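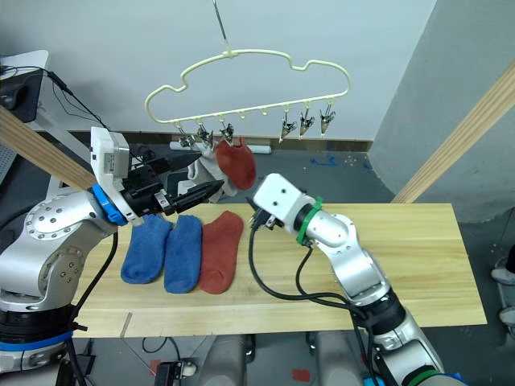 ## Varela scent kit, after a month with an unserious beagle

I bought the Varela starter kit in November because my beagle, Ellora, had begun finding things on her own initiative and I wanted some say in the matter. It comes with 3 lidded tins, a bottle of birch oil, cotton swabs, tweezers and a booklet that assumes your dog has career goals.

The tins are the best part. The lids stay on when a dog steps on them, and the magnets are strong enough to hold one under a car bumper or, as I learned, to the inside of a dishwasher door. The oil is fine. Open it in the garage. I opened it in the kitchen and we had birch toast for two days.

The booklet is where things get shaky. It promises 1,000 finds in your first season, which works out to a dog with no other hobbies, and it skips straight from "reward at the tin" to searching a parking lot. Milagros Montoya, who teaches the beginner class at Prondura, had me ignore those pages and spend three weeks on one tin in one room. Ellora started freezing with her nose on the lid around week two. Before that she mostly picked it up and left with it.

Gripes: the tweezers bend, the swabs run out fast, and the pouch has a zipper that a beagle can open. The Doltunetti kit has a better pouch and glass jars, but glass jars and my driveway don't get along.

If you're starting from nothing, get the Varela and a class. If you already own tins, just buy the oil and some drugstore swabs. Mine is on its second bottle, and Ellora has moved up to searching the whole garage, where so far she has located every tin I hid and half a granola bar I didn't.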